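Trudholm two-arm kit, second round: soft bags

2022-05-07

I have had the Trudholm kit on the bench long enough to stop being impressed by rigid parts. The first post covered boxes, trays and the calibration routine. Several people wrote in to ask about fabric, so this one covers bags.

The kit as sold is two arms, two parallel grippers with long fingers, the controller, and a license for Pyo, the scripting layer. Pyo handles the timing between arms and stores taught positions. The vision module is a separate purchase. I am running it with the stock model plus 321 demonstrations recorded by me and Cosmin Vasiliu. The manual suggests 1000 for anything made of cloth. We ran out of patience well before that.

The test object is a cream duffel with a smooth, nylon-like shell and a dark lining. The shell has a slight sheen and the tabletop is white, so contrast is poor until the bag is open. I left the background alone. A kit that needs a colored mat under every object should say so on the product page, and Trudholm's page does not.

The opening task splits into two roles. One arm holds fabric near the top of the bag and the other works at the zipper gap. In Pyo these are called anchor and worker, and either arm can take either role. The anchor grip matters more than I expected. With it too low, the whole bag slides when the worker moves. With it on the top ridge there is enough tension to keep the two edges of the gap apart.

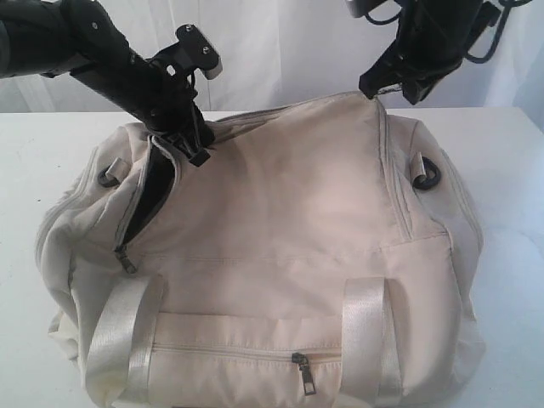

Right arm as anchor, left arm as worker, fingers in the gap.

Settings for anyone with the same hardware: anchor force at the second-lowest step, worker speed at the default, and the "regrasp on slip" option turned on. The default anchor force is meant for cardboard. On thin fabric it leaves creases that the vision module then reads as seams. I lost an evening to that. Lowering the force fixed it, at the cost of an occasional dropped grip, which regrasp mostly catches.

A full attempt at opening takes roughly 11 minutes with the stock motion profile. A person does it in a few seconds. Most of that time goes to planning pauses, where both arms hold position while the controller recomputes. Firmware 2 is supposed to shorten these and is promised for July. I will rerun the same task when it arrives and will not guess at the result here.

Cable routing is still the weak point. The cables leave the arm in a loop that is fine for table work and annoying when the arms have to cross. The clips included in the box are too stiff to reposition. I replaced mine with hook-and-loop ties.

The second half of the test is the inside of the bag. There is a flat item in clear plastic in the main compartment, and a gray divider that falls across its right side. The dark lining is a help at this stage – edges of the opening are detected on nearly every pass. The clear wrap is harder. Highlights move as the viewing angle changes, and the module reports a different outline for the item each time. Masking by depth gave steadier outlines than masking by color.

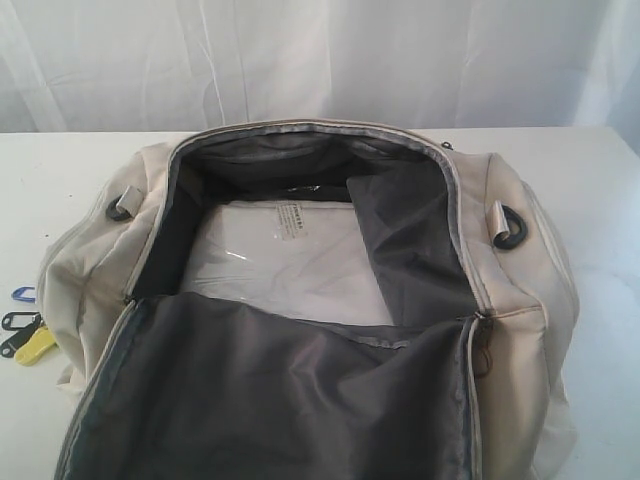
Zübeyde Altıntaş wrote back after reading a draft of this that she gets better outlines on clear wrap by averaging several views before planning, and that the Horkura camera driver does this with one flag. She also thinks I am too kind about the planning pauses. On her setup they are longer than the motions, and she would not pay for the kit until the firmware ships.

Her point about averaging is fair and I will try it. On price, I am less sure. The Wamholm kit costs less and has shorter pauses, but its fingers are short and blunt, and I doubt they would get into a zipper gap at all. For fabric work I would still pick Trudholm today, with the force setting changed before the first run.

Pyo scripts for both roles are available on request. The demonstrations stay with me until Cosmin has finished relabeling the regrasp segments.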